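Drumton Allotments Help Desk
Ticket: Water butt pump cutting out, plot 60
Opened by: Zamfira Tudose
Opened: April 21, 2021
Status: Open

Problem as reported
The Dallari pump in my water butt runs for 5 minutes and then stops. If I leave it alone it starts again, then does the same. It fed the drip line to the broad beans and the cabbages without trouble until February. The butt is more than half full. I have looked at the hose and can't find a kink.
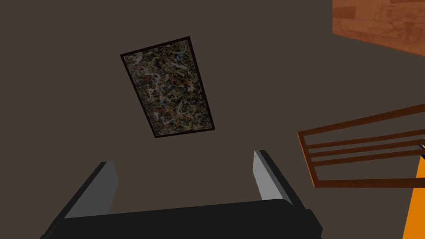
Step 1: Clean the intake
Lifted the pump out and took off the foot. There was a fair bit of leaf sludge and one dead slug in the mesh. Rinsed it all in a bucket and put it back. No change, it still cut out.

Step 2: Take the drip line off
Ran the pump with an open hose into the watering cans. It filled 6 of them without stopping, so the fault looks to be further along.
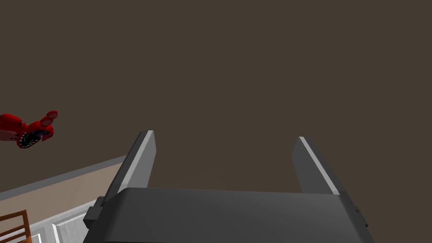
With the drip line back on it stopped again almost at once. The filter at the Fandport connector was brown and slimy, and I couldn't get it clean with a toothbrush. I have asked the shed for a new one. The beans are being watered by hand for now.

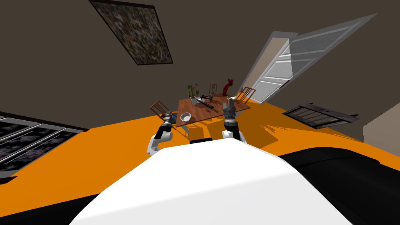

Nelu Ilie: Mine did the same last year. Check the far end of the line too, as the last few drippers were solid with silt. I took the end cap off and flushed it through until it ran clear. If you need a filter before the shed opens, I have a spare one you can have.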